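Monday, February 22, 2021

Glaze adhesion, batch 5, continued from the August sheets.

Kiln log from Jurach came in overnight. Peak 668 on the lower probe, held 68 minutes. Upper probe drifted again and I have struck its readings from the table. Birthe Baldursdóttir wants the probe swapped before the next decal firing. Agreed, part ordered from Kratochvíl.

Decal firing schedule as run: ramp to 400 with the lid vented, close, ramp to 668, hold, cool with the lid shut. Target for the onglaze set is still 800. Did not go there today, the Skellach transfers are rated lower and I had no spare sheet.

Results. Plain tiles: print intact after tape pull, slight silvering at the corners. Curved test pieces: two pinholes near the foot, none at the rim. Squeegee pressure on the curve is uneven and I suspect trapped water. Next run: dry overnight, then 5 hours in the warm cabinet.

Scratch test postponed, stylus tip worn.

Anežka Vaněk asks whether small lettering holds up on a dark ground. No figures yet. Light ink over dark glaze needs a white underlay in my experience, and the Zadano stock has none. Check with the supplier for a second pass sheet.

To do: relabel shelf 2, send tape pull table to Birthe, recalibrate lower probe.

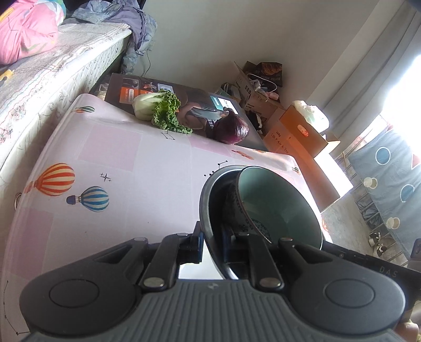
Small bowl with lettering on dark outer wall, set in black bowl.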